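Farnik Teach Bundle, two months in

Posted 2025-03-07 under Tools and Benches

Verdict up front: 5 stars for the recorder, 2 for everything that goes with it, and you can split the difference yourself.

The Farnik bundle is software for collecting grasping examples. You drive the arm by hand controller, it logs joint positions, gripper state and video, and at the end you press a key to say whether the grasp was any good. Repeat until your learning system has seen enough, or until you start dreaming in gripper widths. We bought it to replace a pile of scripts I wrote myself, so the bar was low and I was emotionally attached to it.

Recording is a pleasure. Start and stop are single keys, and if you forget to stop, it trims the idle tail for you. Episodes can be relabeled afterward without copying the whole file. Our old scripts dropped video whenever the disk got busy. Farnik has done 500 grasps here without losing one, and I checked, in the spirit of a man hoping to be proved right about his own code.

The object planner is another matter. It is supposed to tell you what to put in the bin next so your examples don't all look alike. What it likes is boxes. I fed it our full item list and it proposed boxes, then a box on its side. We ignored it and loaded the bin by hand, with crinkly foil packs, hard little shapes and an open container to get in the way. Foil is where the examples earn their keep. It creases differently every time, it throws glare at the camera, and a grasp that looks perfect on the screen may be holding one corner and a lot of optimism.
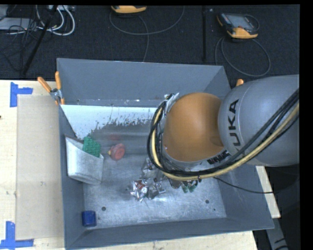

Mangubat wrote in after my first notes on the bundle to say that the planner behaves if you turn off size sorting and give every item a weight by hand, and that failed grasps should be kept, since a model fed only on successes learns to be very sure of itself. I tried the weights. It took most of an afternoon, and the planner now suggests foil sometimes – then a box.

The failure advice I endorse. Farnik hides failed episodes by default, and the switch to export them is two menus down under "Housekeeping."

Export to Welard format works. Export to Tivorley format works if your folder names contain no spaces, a fact the manual saves for its last page. Support answered both my emails politely and fixed one of the problems. The planner update is promised for June.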